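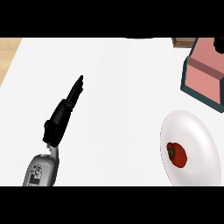 White tabletop with a corner of wooden floor.

Filed under: Community news, Hobbies and crafts

Jigsaw library opens its doors again with 2428 puzzles to borrow

Puzzle fans in Skotia have their jigsaw library back, and it has come back bigger than ever. The shelves on Kennedy Street reopened to borrowers on April 12, 2021, with 2428 boxes ready to go out, from chunky wooden farmyards for toddlers to a night sky that is very nearly all the same blue.

Algirdas Ots, who started the library with a few boxes of his own, was beaming behind the returns desk. "People have been leaving puzzles in my porch all winter," he said. "I'd open the door to fetch the milk and there would be another four. I've done a lot of them myself - somebody has to check them!"

Checking is serious business here. Every returned puzzle gets a slip inside the lid saying whether it is complete and, if it isn't, which bit of the picture has the gap. Borrowers can still take home the ones with a piece missing, and plenty do. There is also a biscuit tin of stray pieces by the door, well worth a rummage if you have a hole in your harbour view. A lady from Grerkia found the nose of her spaniel in it on the first morning and was so pleased she showed the whole queue.

The biggest puzzle in the collection, a map of old sailing routes, has 3145 pieces and comes in five bags. It already has a waiting list. At the other end of the shelf are the quick ones, which Ots recommends to anyone who thinks they don't like jigsaws. His own favourite is a Romico railway poster with a great deal of steam in it.

Joining is free and each loan lasts 30 days, with longer allowed for anything over two thousand pieces. You can take two puzzles at a time. Ots asks that borrowers work on a flat, light-coloured surface if they have one, keep the sorting trays away from the dog, and please not glue anything down, however proud they are of it.

There are plans for the autumn, too. A jigsaw afternoon is pencilled in for September, when 18 teams will race to finish the same harbour scene, with tea and cake for everybody including the slowest. Names can be left at the desk now, and beginners are very welcome.

Donated puzzles can be handed in whenever the library is open. Boxes held together with string are fine.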